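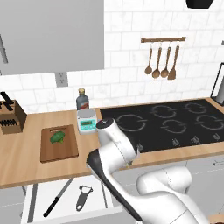
Getting a Rental Kitchen Ready Between Tenants

Nov 18, 2018
By Dewanti Pangaribuan

I've turned over a lot of kitchens by now, and the one at our Jenkins unit (668 square feet, so the kitchen is pretty much the living room too) taught me most of what I know. My partner Alasdair handles the leases and the bookkeeping and I get the rubber gloves. I still think I got the better deal!

A few of you wrote in after the May post asking what I do in a kitchen before a showing, so I'm finally typing it all up.

Start high

Tops of the cabinets first, always. I did it last for years and ended up wiping the counters twice. Grease and dust up there turn into a kind of felt, and spray cleaner just slides around on it. What works for me is a little baby oil on a paper towel to loosen it, then dish soap and hot water, then a dry rag. When it's clean I lay down a sheet of wax paper where it can't be seen from the floor, and next time I just roll the whole mess up and toss it.

Cabinet pulls

Take them off if you can stand to. I drop them in a bowl of warm soapy water while I wipe the doors, and the screws go in a mug so they don't end up down the drain (ask me how I learned). If one keeps working loose, a tiny dab of clear nail polish on the threads will hold it and you can still get it off later.

Grout

I've bought the fancy stuff and I always go back to baking soda and water mixed to a paste, an old toothbrush, and something good on the radio. Let it sit while you do the fridge. Please don't use vinegar on real marble or any natural stone, it'll etch the shine right off and you'll be looking at dull spots forever. If you don't know what your tile is, stick with dish soap.

If the grout is clean and still looks tired, a grout pen costs less than lunch. Do one short line in a corner first and let it dry overnight before you commit to the color.

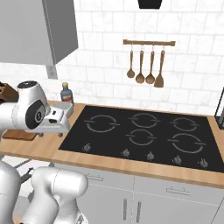
A glass cooktop set into a wood countertop.

Glass cooktops

Let it cool all the way, sprinkle baking soda, lay a hot damp towel over the top and walk away for a while. Most of it wipes up. For the burned-on rings I use a razor scraper held nearly flat, with plenty of cleaner under it so it glides. No steel wool, no green scrubby pads, and I leave a note for the tenant saying the same thing, along with the microfiber cloth I want them to use. Replacing the glass on one of ours came in so close to the price of a new range that we just bought the range.

Wood counters and boards

Salt and half a lemon for the stains, rinse, dry standing up if it's a board. Then food-grade mineral oil, a thin coat, and another one the next day if it drinks the first one up. Not olive oil, it goes rancid and then your whole kitchen smells like an old purse. Oil the spoons while you're at it.

Smells

Run the disposal with ice and lemon peel. Pull the stove out, which I know, I know, but that's where the smell lives. Leave an open box of baking soda in the fridge and wipe the door gasket with a toothpick wrapped in a damp rag to get down in the folds.

What I spend

We keep $2000 set aside per unit for turnover and the kitchen hardly ever touches it. The exception was the Wurnwood house, where a slow leak under the sink had been quietly eating the cabinet floor and we went over $3000 before we were done. So now I put a dry paper towel under the trap on day one and check it on the last day. Any spot on it at all and I call the plumber.

Alasdair likes a unit listed within 14 days of move-out, and the kitchen takes me two of those if I don't stop to reorganize the junk drawer. I always stop to reorganize the junk drawer.

Bathrooms next month. Send me your worst caulk stories!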